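Brurska Introduces Gokidik Descaler for Washrooms and Commercial Kitchens

NERSTEAD, October 19, 2022 - Brurska, a maker of cleaning supplies for professional users, today announced Gokidik, a liquid descaler for sinks, taps, tiles, toilet bowls and stainless steel work surfaces. The product goes on sale in November through the company's existing distributors and will replace the two separate washroom and kitchen descalers now in the Brurska range.

Gokidik is a citric acid formula without added dye or perfume. It is supplied as a concentrate and is diluted in cold water before use. Cleaning teams can apply it by spray, cloth or mop, leave it on the surface for three minutes and rinse it off with clean water. Heavy limescale may need a second application.

The company developed Gokidik at its Nerstead plant, where it also carried out user trials with cleaning staff from 13 customer sites, including schools, care homes and hotel kitchens. Comments from the trials led to a wider bottle handle and larger print on the dilution chart.

"Our customers asked for one descaler that their staff could use in both the washroom and the kitchen," said Heike Ostermann, managing director of Brurska. "Many of them train new people every month, and a shorter product list makes that training easier. We have kept the instructions brief and put them on the front of the bottle."

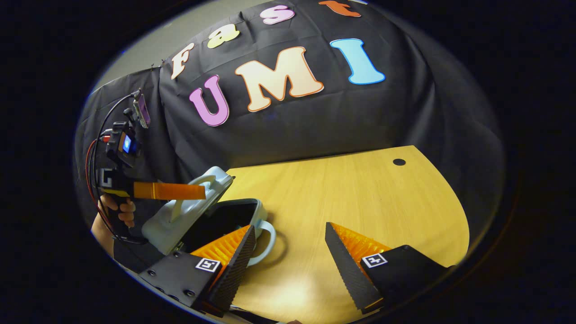 Availability and Pack Sizes

Gokidik will be sold in one-liter bottles and 15-liter drums. Measuring caps are included with the bottles, and a drum pump is available as a separate item. Orders placed through Seidel, the company's distribution partner, will ship from the Nerstead warehouse. Customers with open orders for either of the earlier descalers will receive those products as ordered while stocks last.

Safe Use

Gokidik must not be mixed with bleach or any other cleaning product. It is not suitable for marble, limestone, enamel or damaged chrome. Users should wear gloves and eye protection when handling the concentrate. Surfaces that come into contact with food must be rinsed thoroughly after treatment. Safety data sheets and wall charts can be requested from Brurska customer service.

About Brurska

Brurska has supplied cleaning and hygiene products to professional users for over 21 years. Its range includes floor cleaners, degreasers, hand soaps and laundry products.

Press Contact

Brurska Press Office, Nerstead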